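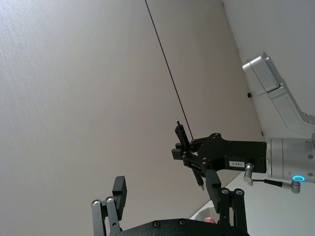

Foltance forum > Software > Perception and planning
Topic: Plain wall kills my wrist camera tracking, planner then believes the arm has moved

ebere_chukwu
Hello all. I have two arms at one table and a camera on each wrist. I estimate the camera pose from image features and I fuse it with the joint encoders. It works well when the camera looks down at the table. When the wrist turns up toward the wall, the tracker keeps almost no features, and the few it keeps are on the other arm. So when the other arm moves, my estimate moves with it, and the planner (Ambrosio, default settings) stops with "start state in collision". In my last log this happened in 30 of 377 planning calls.

What I tried already: lower corner threshold, contrast equalization before the detector, bigger image. The lower threshold gives me points on the wall, but they are noise and do not survive two frames.
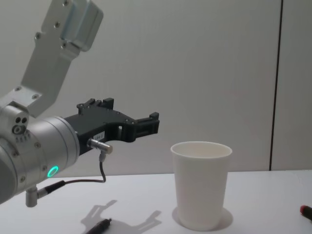 One of the arms and the cup, seen from my side of the table.

Should I print markers and put them on the wall? I would prefer to avoid this.

S_Lawal
Yes, put markers. I do not understand why people want to avoid it. You will spend two weeks on a clever filter and then you will put markers.

thijs.dierckx
I disagree with Suleiman. Ebere, why do you need visual odometry at all? Your arm is bolted to something, I suppose. Forward kinematics tells you where the wrist is, much better than features on a light gray wall. Do the hand-eye calibration once, carefully, and use the camera only for finding the objects.

ebere_chukwu
Thijs, it is true for one arm. My problem is the transform between the two bases. I measured it by hand in April and I do not trust it. I hoped that the visual part would correct it slowly.

thijs.dierckx
Then this is a calibration problem and you are solving it in the wrong place. An error between the bases is constant. Please do not let a filter change it during the task, the planner will never forgive you.

S_Lawal
And how does he calibrate the bases? With a marker :)

halima_etim
You are both partly right, I think. We had the same at Lorkthorpe. We did these steps, in this order:
1. Hold a small board in one gripper, look at it with the other wrist camera, many poses, solve for base to base.
2. Remove the board. Publish the result as a static transform.
3. Mask the other arm out of the image. You know its joints, so render its model in the camera view and make the mask a little wider than the arm.

Do not forget the cable and whatever the gripper is holding. In your first picture there is a pen-shaped tool in the gripper and a thin black cable across the wall. Both give strong edges, and the arm model contains neither of them.

ebere_chukwu
Thank you Halima. I did not think about the tool. My mask comes from the plain URDF, so the tool is outside of it. Does your mask also cover shadows? The arm makes quite a clear one on the table, you can see the two fingers in it.

halima_etim
No. We tried and it was not worth the time. We reject points which disagree with the kinematics by more than a few pixels, and the shadow points go out with this test.

tobi_oyelaran
A small addition. Ambrosio also checks the start state against the attached objects. If the tool is not attached in the planning scene, fixing the camera pose will not save you from hitting the cup with it.

ebere_chukwu
It is not attached, no. I will do the base calibration first, then attach the tool, then the mask. Visual odometry is switched off for now.

S_Lawal
So, markers.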